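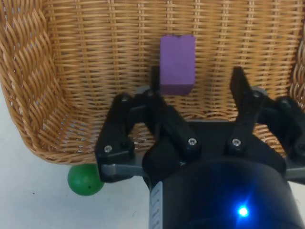

4. Baskets, blocks and small parts

Guides > Rurton play table > Set-up and daily use > 4. Baskets, blocks and small parts

This section covers the storage baskets used with the Rurton play table, how they are loaded, and how the basket and its contents are cleaned. Assembly of the table is in section 2. Fixing to a wall is in section 3.

4.1 Before first use

1. Remove the basket from its bag and cut away the paper tag. Do not pull the tag; the cord is threaded through the weave and can lift a strand.
2. Run a dry hand along the inside, the rim and the base. Trim any loose end flush with small scissors.
3. Wipe the inside with a cloth that has been wrung out well. Leave the basket on its side until dry.
4. Stand the basket on the table top and press down lightly on opposite sides of the rim. It should not rock. If it does, dampen the base, place a flat weight of up to 2 kg inside and leave overnight.

Note: Wicker is a natural material. Differences in colour between strands, and small gaps in the weave, are normal and are not covered by the guarantee.

4.2 Loading the basket

1. Place the basket at the back of the table top, at least 80 mm from the edge.
2. Put blocks in first. Stand tall blocks upright against the wall of the basket, where they can be seen and lifted out by the top end.
3. Lay flat pieces on the base in front of the upright blocks.
4. Add balls last, on top of the flat pieces. A ball placed first will roll under the blocks and tip them.
5. Stop when the contents reach the height of the rim.

Caution: A ball left on the table top will come to rest against the foot of the basket and may be trapped when the basket is moved. Check round the base before lifting or sliding.

Caution: Do not use the basket to carry the Clumier weighted set. The base is not rated for it.

4.3 Which pieces go where

Foam blocks, any colour: basket, upright.
Smooth balls, 40 mm and over: basket, on top.
Balls under 40 mm: lidded tub only. See warning below.
Cards and printed sheets: table drawer. The weave will mark them.
Modelling dough: not to be stored in wicker.

WARNING: Small balls are a choking hazard. Keep out of reach of children under three.

4.4 Cleaning

1. Empty the basket completely. Turn it over and tap the base.
2. Brush the weave with a soft brush, working along the strands. A vacuum cleaner may be used on its lowest setting.
3. Wash foam blocks in lukewarm water with a little washing-up liquid. Squeeze out, do not wring. Stand on end to dry.
4. Wipe balls with a damp cloth and dry them at once, or water marks will show on a gloss finish.
5. Wipe the table top last.

Note: Foam marks easily. Nicks along the top edge of a block do not affect use. Replace the block if pieces can be pulled away by hand.

Do not place the basket on a radiator or in direct sun. Wicker which has dried out will creak when pressed and should be misted with water on the outside only.

4.5 Spare parts

Baskets and blocks are sold singly. Quote part 13 for the basket and part 3000 for the mixed block pack. Items from the older Vuorinen range fit the same table, but the basket is taller and will not pass under the shelf.

Next: 5. Drawer runners and adjustment

Comments (3)

Eetu Hyvönen
Step 4 in 4.1 worked on ours but it took two nights. The weight needs to sit right in the middle or the base goes down on one side only.

Yasaman Arabzadeh
Is the drying time for the foam blocks given anywhere? Ours were still damp inside the next evening. We put them back too early and the basket smelled until September.

Eetu Hyvönen
Not that I can find. We give them two full days, turned over once.

Rostholm Product Guides | Contact us | Copyright Rostholm, all rights reserved | Back to top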